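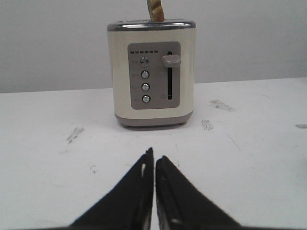
4. Setting up your appointments watch list

Guides > Varnel > Set-up > Watch lists
Start Accounts Watch lists Alerts Export Contact

Read section 3 first if you haven't got a login. Updated 22 May 2020, replaces the February sheet.

Varnel follows who gets named to what — boards, tribunals, police oversight, advisory panels. You pick the offices, it emails you when a name changes.

1. Log in. Click Lists, then New list.

2. Name the list. Short. "Horrocks police board" is fine. No slashes, they break the export.

3. Choose a level: federal, provincial or municipal. One level per list. Can't be changed later.

4. Add offices. Type the title in full, pick from the drop-down. Limit is 100 per list.

Note: Cusutham still files its panels under the old ward names. Search both.

5. Tick Acting and interim if you want those too. Off by default. Most people want it on — half the fights over an appointment happen while someone is only filling in.

6. Set alerts. Daily for anything with a vote coming, weekly for the rest. Save.

7. Send yourself a test. Subject line should read VARNEL TEST 537. Check junk mail if nothing turns up.

CAUTION: A rumoured pick is not an appointment. Anything marked grey comes from a news report and has no order behind it yet. Don't publish off a grey entry. Wait for green or ring the clerk's office.

CAUTION: Shared lists show your notes to everybody on the list. Everybody. If your writing up what you think of the nominee, use Private notes.

Adding background to a name

- Open the entry, click Record.
- Paste the link to the past job, ruling, speech etc. One link per line.
- Add the date it happend, not the date you found it.
- Opinion goes in Comment. Keep it out of Record, it gets stripped at review.

Review takes up to 26 hours, longer on weekends.

List won't save? Usually a blank office line. Delete it, try again. Still stuck — Ayman Rawashdeh for logins, Lai-ching Tse for anything to do with the Harken import (see section 6).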